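Lurklow House, first floor: workplace safety checklist

Carried out by: Tumaini Massawe
Accompanied by: Nicanor Lozano
Date: January 21, 2024
Previous check: August

Marks used are OK, ACTION or N/A. Comments are given where something needs doing or has changed.

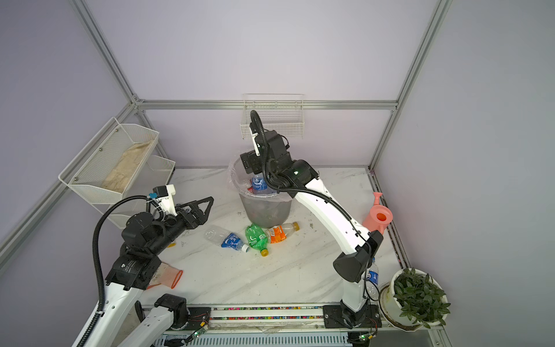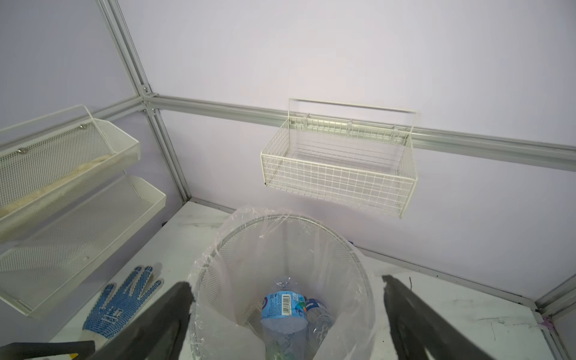

1. Escape routes and doors

1.1 Corridor clear for its full width: ACTION. Flattened boxes from the Hollmann delivery were leaning against the wall by the rear stairs. Moved during the visit, but the same comment was made in August.
1.2 Final exit door opens easily: OK. Stiff at first, then fine. Hinges to be oiled.
1.3 Fire doors close fully: ACTION. Kitchen door stops short of the frame. Closer needs adjusting.
1.4 Exit signs lit: OK

2. Fire equipment

2.1 Extinguishers in place, pins and tags present: OK
2.2 Extinguisher by the kitchen on its bracket: ACTION. Standing on the floor. Bracket has come away at one screw.
2.3 Weekly alarm test written up: ACTION. 2 weeks missing from the book. Nicanor thinks the tests were done -- they still have to be entered.
2.4 Fire blanket in kitchen: OK

3. Electrical

3.1 Test labels in date: ACTION. 63 items on the list and 53 with a current label. The rest are mostly desk lamps and phone chargers. Vollia are booked to finish these.
3.2 No extension leads plugged into other extension leads: OK. Put right after the last visit.
3.3 Kettle and microwave leads: OK
3.4 Distribution board accessible: OK. Key is now kept at reception.

4. Floors, stairs and lighting

4.1 Stair nosings secure: ACTION. Third step from the top, left side, is lifting. Taped for now. Tape is not a repair.
4.2 Carpet tiles: OK
4.3 Lights working: ACTION. One tube out in the toilets lobby.

5. Waste and housekeeping

5.1 Bins not overfull: OK
5.2 Recycling kept separate from general waste: OK
5.3 Cleaning products locked away: ACTION. Cupboard shut but not locked. Prostetti sheets for the descaler are still the old version.

6. First aid and welfare

6.1 First aid box complete: ACTION. Eyewash past its date, plasters low.
6.2 Accident book available: OK. No entries since August.
6.3 Hot water at hand basins: OK
6.4 Drinking water: OK

Items 1.3 and 4.1 to be done first. Quotes under £1,000 can go straight to Nicanor for approval.

Signed: T. Massawe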